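Folding gray towels so the stack stays square

Plirnik Household Help > Laundry and Linens

geum_2730
Posted Mar 12, 2019

I fold hand towels for a small guest house in Grendthorpe, 17 per load. Folded in half twice, they come out with one thick edge, and a stack leans once it is more than 5 high. Ironing is not an option. The shelf is 13 inches deep. Is there a fold that gives an even thickness on all sides, and does the surface matter? I currently fold on the bed.

gillard_linens

The lean comes from stacking every folded edge on the same side. A folded edge is springier than the open edge opposite it, so the error adds up with each towel.

Use thirds in the long direction, then one fold in half. Procedure:
Lay the towel flat, care label up.
Smooth from the center outward.
Fold one long side in by a third, then the other over it.
Fold the strip in half, short end to short end, stopping a finger's width before the ends meet. The top layer will creep forward and close the gap.
Press once with the flat of the forearm. Do not pull the corners.

Alternate the direction of the folded edge as you stack. On a 13 inch shelf, put the long side front to back if it fits. Measure one finished towel before you do the whole load.

Stop using the bed. A mattress gives under your hands and the thirds drift. A table with a smooth, hard top is better, and you can line up the towel with its edge. Clear the top first.

Thick towels keep puffy edges whatever you do. The rectangle can still be neat.

plainweave98

I just roll mine. They don't stack, but they fit in a basket. Also skip fabric softener, it makes them slide.

geum_2730

Thirds worked on the first load. Stopping short of the ends made the most difference. Rolling is out, the owner wants them flat. I moved to a table and the far edge is a good guide.

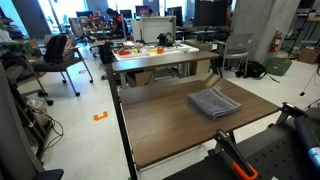
Filed under: Towels, Folding, Shelf storage

Gray towel in a rectangle on the brown tabletop, long-edge guide method. The edges are still slightly rounded.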